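The greengrocer display: how we set out the fruit and veg and what happend to it
Flimwood project reports, student series

1. Why a shop display

Our group picked the greengrocer corner. The task was to set out a small stand of fruit and veg the way a village shop would, let people fill a basket from it, then write up what we would change. Budget 60 pounds for produce. Crates were free, lent by Kauppinen, who supply the market at Oltlow.

We did one visit to the Oltlow market before building. Main notes from it – colour sells, low things get missed, and grapes always go where people can see them. Leafy stuff lower down as it takes up a lot of room and nobody minds bending for a cabbage. Well, some did mind, see section 4.

2. The stand

Slatted wooden crates and shelving in light wood, built up in steps. No cloth underneath. We tried a green cloth in the first week and it looked like a school fete, so off it came. Grapes at the top, pale green and dark red next to each other. Greens in a crate further down.

Basket on the floor beside the stand. Shops do this with a stack by the door but we only had room for one so it stays where the shopper stands.

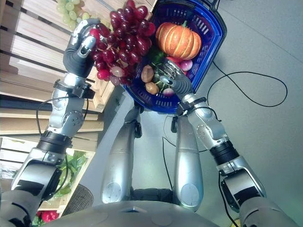 p. 3

The blue basket is the plastic sort with slotted sides. We wanted wicker at first. Wicker lost because bits of stalk get stuck in the weave and it's a pain to clean. Plastic you can just rinse.

Pumpkin went in at one end of the basket, with the pepper, potatoes and radishes further along. This matters more than we thought. A pumpkin is a great lump of a thing and if it rolls it bruises whatever is next to it. Grapes should go in last and on top. We wrote that on the first plan and stuck to it.

3. Crates and slats

Most of the arguing was about slats. Kauppinen do two sorts of crate, one with a solid base and one slatted. Solid is easier to wipe. Slatted lets air through, and in the Oltlow shop they told us soft fruit keeps better that way. We have not tested this properly, no time.

Problem with slats: small things fall through or lodge in the gaps. Loose grapes are the worst. A radish will sit in a gap quite happily and then you can't get it out without lifting the whole crate. We rubbed all the edges down with sandpaper before any food went on, and it was worth the hour. Pale wood shows every stain so wipe it the same day.

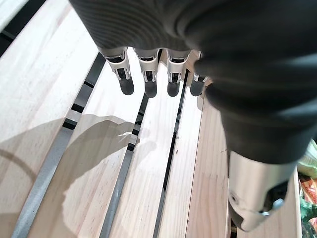 Group B, Flimwood

Bare slats look tired very quickly. The top crate needs to be kept full or it reads as a shop that is closing. Our fix was to bring the fruit forward to the front edge as it gets taken, and keep the gap at the back. Market people do this without thinking about it.

4. Filling the basket

The mix we ended up with was pumpkin, green pepper, red peppers, a little striped squash, onion, potatoes and something from the radish or turnip end of things. Fairly autumn-ish. The June version would need different stock altogether and the pumpkin would have to go.

Comments we got back:
Grapes at the top – liked.
Greens too low, two people walked straight past them.
Basket a bit of a stretch if you are short.
Price cards missing. True, we ran out of time.
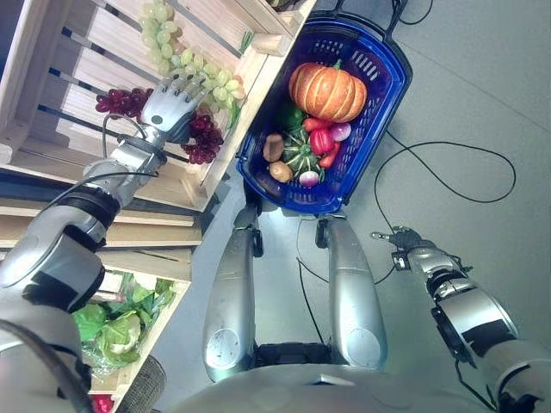

The cabbagey greens were the other sore point. In clear plastic they stay tidy and don't drop leaves all over the shelf, but half the group thought plastic spoilt the look. The Plosville group left theirs unwrapped and had limp leaves by the afternoon. We would keep the wrap for now and look for a paper band instead.

Red and green grapes side by side worked best of everything on the stand. When they were in seperate crates people took one and forgot the other. Letting a bunch hang over the edge a bit is good too, but not too far or the stalk gives.

5. Changes for next time

Raise the greens one step.
Basket on a low stool.
Price cards, written the day before and not on the day.
Smaller pumpkin.
Somewhere to put the empty crates.

Receipts are in the folder with the crate loan form. Form is due back to Kauppinen with the crates, washed.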